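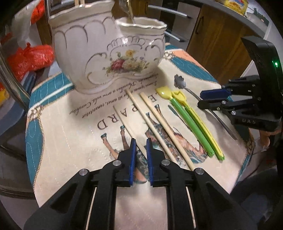

Brayden MacPherson asked after the first practice round whether teams may change operators between attempts, and this section has been revised to answer that point. They may, provided that the steps below are repeated from step 2.

Print this page | E-mail this page

Section 4. Table Set-Up and Practice Attempts
Flidelus Student Manipulation Challenge, Team Manual
Revised 25 September 2023

4.1 Preparing the table

1. Place the utensils on the table so that no piece rests on top of another. Chopsticks and spoons may be used together.
2. Inspect both finger pads on each gripper. Replace any pad that is torn or has come away from the jaw.
3. Open and close each gripper 10 times by hand. The jaws must move freely over their full travel.
4. Switch on the gripper and wait for the indicator light to turn green.

CAUTION: Keep fingers clear of the jaws while another student is holding the gripper.

4.2 Making an attempt

5. The operator approaches the utensil from the near end with the jaws slightly open.
6. Lower the gripper until the pads are on either side of the handle. Do not press the jaws into the table surface.
7. Close the jaws, lift the utensil, and place it in the team's container.
8. Call "clear" before the next utensil is attempted.

NOTE: Where two operators share a table, only one may reach across the center at a time. Teams from the Sorberg division shall agree on the order before the attempt begins.

CAUTION: Thin utensils can roll. If a utensil leaves the table, stop the attempt and return it to its starting position.

4.3 Recording

9. Enter each attempt on Form 12, including those that were stopped.
10. A practice session ends after 40 attempts. Return the grippers to the Plesar case with the jaws closed.

Print this page | E-mail this page

Comments (3)

essien_team_b: Does a stopped attempt count toward the 40? Step 9 reads as if it does.

Coach R.: Yes, it counts. We had the same question in February.

tmills: Form 12 link goes to the old version for us.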